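The long thread home

I bought my first proper sewing box in Hamthorpe, from a haberdasher who was closing down and selling everything at half price. It had a lid that didn't shut and a smell of lavender and old pennies, and I've been slightly obsessed with thread ever since. Embroidery, darning, the grim business of hemming curtains - I'll do any of it. So when the editor asked if anyone fancied writing something about stitching that wasn't another piece on visible mending, my hand was up before she'd finished.

What I wanted to write about was the sort of stitching most of us only ever meet while asleep. I had two stitches put in my knee when I was small (bicycle, gravel, my own fault) and I remember the tug far more than the pain. Then last September I had a rather bigger repair, and came round in a ward in Prestville with a neat line across my stomach and an awful lot of questions. Who decides how far apart they go? What's the thread made of? Do they tie a knot, and if so, which one?

The nurses were very kind about it. One of them told me most patients ask about toast. 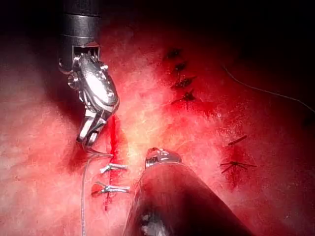

Thread behaves the same way wherever you use it, and that was the first thing I learned when I started reading. It wants to twist, it wants to snag, and if you leave a long tail it'll find something to catch on. At home I cut mine far too long because I'm lazy about rethreading, and I pay for it in tangles every time. Surgeons have the same worry about tails, only with a good deal more at stake. And they don't always finish with a knot, either! Those two little silver clips lying across the cut are holding the thread, and I've been jealous of them all week. I have spent whole evenings trying to fasten off a slippery silk with a knot that comes undone the moment I turn my back. The jaws have the strand near their tips too, much as I pinch mine when I'm coaxing it through something awkward, though my fingers are a lot fatter.

Anyway, all of this sent me back to my own workbasket in a much more serious mood. I signed up for an evening class at Ullero, the craft studio above the bakery, where they make you sew a sampler of 44 stitches before they'll let you near anything pretty. I've done most of them. The blanket stitch was fine, the herringbone nearly finished me off, and there's a whole row I unpicked so often that the linen has gone fluffy.

I've also become a bore about tension. Pull too hard and the edges pucker, too little and they gape, and you can only learn the difference by getting it wrong on something that doesn't matter. I practised on an old pillowcase, then on a banana skin, which splits if you so much as look at it. My best effort is a seam roughly 220 millimetres long on a tea towel, and I'm absurdly proud of it.

The Renaud sewing box (yes, I bought another) now lives on the kitchen table, with the curtains folded up next to it. They still need hemming. I've threaded the needle, and for once I've cut the thread short.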